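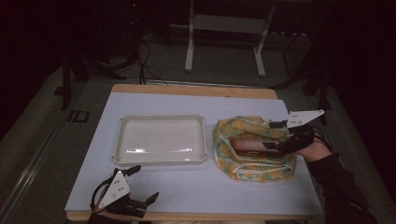
About Grungate

Grungate is a small robotics workshop that teaches machines to pick things up. We record people doing everyday jobs with hand-held grippers, and we use those recordings to train robot arms to do the same jobs on their own. There are 18 of us, we have 2 rooms and a very full supply closet, and we love this work!

Most of what we record is humble stuff: taking something out of a cloth bag, moving it to a tray, doing it again with the bag crumpled another way. Soft bags are our favorite problem. They sag, they fold over whatever is inside, and they never look the same twice (if you've ever hunted for your keys at the bottom of a tote, you know the feeling).

The fault that changed how we work

People who visit us nearly always ask about the November fault, so we've put the story on our About page, where it belongs.

We were getting a set of bag recordings ready for Valel, our picking arm. It was a big set for us, 1089 recordings in all, and we were thrilled with it. Then we ran Valel on the first bag. It reached in, closed its jaws a little short of the object, took hold of the fabric and kept pulling. The bag went over the edge of the table and the tray went after it. One of our team put out a hand to catch the tray while the arm was still moving.

The hand was fine. It got a bump on the knuckles and that was all, but it could have been a good deal worse, and we stopped work for the rest of the day.

It took us two weeks to find the cause. A marker plate on one of the hand-held grippers had worked loose on its mount. The plates tell our tracking software where the gripper is and which way it points, so a plate that tilts by a hair gives you a recording that is wrong by a hair – and it still looks perfectly good when you play it back. Roughly 500 of the recordings had been made with that gripper. Valel had learned, very faithfully, to stop short.

There was a second fault, and it was ours too. The arm was set to pull harder when it felt resistance. That had been a handy setting for stiff boxes. With cloth it meant that the more the bag snagged, the harder Valel tugged.

What we do now

We threw out every recording from the loose plate and made them again, which was a slog, but the new ones are so much better! We also changed some habits:

- Each gripper is checked against a fixed block before a session and again after it. If the two readings disagree, the session doesn't count.
- Marker plates are held with a locking screw, and the screw gets a paint mark so you can see if it has turned.
- Cables are run along the arm of the person recording, clear of the jaws and the bag.
- Valel lets go when it meets steady resistance. It then opens, backs off and waits.
- Hands stay out of the arm's reach until it has fully stopped, even if something is falling. Let it fall. Trays are cheap.

That last rule was the hardest to learn. Catching things is a reflex, and we practiced not doing it by knocking objects off a table on purpose for an afternoon. It was loud and pretty fun.

Sharing what we find

We wrote up the fault in full, with the readings from the bad plate, and sent it to our friends at Siltora, who build the stands we use. They came back with a better mount, and it's now on all our grippers. The write-up is free to anyone who asks. If you run a workshop like ours and you've had a fault of your own, we'd love to swap notes, the embarrassing parts included.

Schools and clubs are welcome to visit too. You can try a gripper yourself and find out how tricky a floppy bag really is.

This page was last updated Apr 3, 2023.

We use cookies to remember your settings. Accept | Manage choices

About > Who We Are

Contact | © Grungate | Back to top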